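Eighty-something per cent of what?

Posted Monday, October 16, 2023

I have been meaning to write up the Hekard result for a while, partly because people keep forwarding it to me with the word "solved" in the subject line. Changing a light bulb is not solved. I have now read the write-up twice, the appendix three times, and I still can't tell you what a success is.

The claim goes like this. Take 384 demonstrations of a person steering a two-fingered arm through a household job, train one policy on the lot, and the arm will then do the job with lamps it hasn't met before. The new part is supposed to be the wrist view. Hekard throws away the overhead camera completely and feeds the policy nothing but what the gripper sees, on the theory that a view that moves with the hand looks much the same wherever the table happens to be. I like the theory. It's an old one, and there's a fair bit of sense in it.

My trouble is with the evidence. There are 1000 evaluation trials, which sounds like plenty until you get to the table in the back and find that only 146 of them used a lamp that wasn't in the training set. The other 854 are the arm doing what it was shown, on the gear it was shown with. Fine, report that, but don't average the two groups together and put the average in the headline. And how many unseen lamps were there? Two. Both desk lamps, both on the same bench.

Then there's the question of what the wrist camera is really picking up. Everybody who argues for this setup talks as if the camera sees the object and nothing else. Have a look at what it gets on an ordinary lab bench.
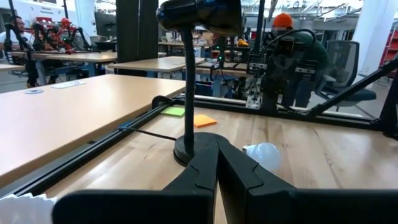

Wrist view of the bulb task. Lamp head cut off at the top, bulb lying beside the base.

The bulb is in there, sure, and so is the lamp base. So are two sticky notes in colours you could spot from across the street, the rails along the edge of the bench, another arm or two, somebody in an orange beanie, and a good slice of the building. Meanwhile the one part of the lamp you'd most like to see, the end the bulb goes into, is cut off by the top of the frame. A policy with a few hundred examples to learn from will grab whatever lines up with the right motion. If the notes stay put from one demonstration to the next, they're as good a landmark as the lamp, and a lot easier to find.

That could be tested in an afternoon. Move the notes. Swap the bench. Hang a sheet behind the back rail and run it again. Zacharopoulos did this sort of thing for drawer opening and the numbers dropped like a stone, and I thought better of that paper for printing them. Hekard has a paragraph saying the background was "natural and unstructured", and leaves it there. Natural is not the same as varied — my kitchen is natural, and it looks the same every morning.

I also want to grumble about the scoring. The main text counts a trial as a success if the bulb "reaches the fixture". The appendix says "is seated in the fixture". Those are different jobs! Getting a bulb up near a socket is pick and place. Getting it to catch the thread without crossing it, with the gooseneck flexing away from you every time you push, is the hard bit, and it's the bit I'd pay to read about. There's no force sensing anywhere in the method, so I'd expect it to be grim. Maybe it isn't. I can't tell from what's printed.

To be fair to them, the data collection looks careful, and they've put the failed runs online, which Prallus never did. I've started going through those. So far I've watched the first batch, and there's a habit of the fingers closing a touch early that I'd like to chase up.

If anyone at Hineck still has a spare arm free this month, I'd love to see the moved-notes version. I'll bring the sheet.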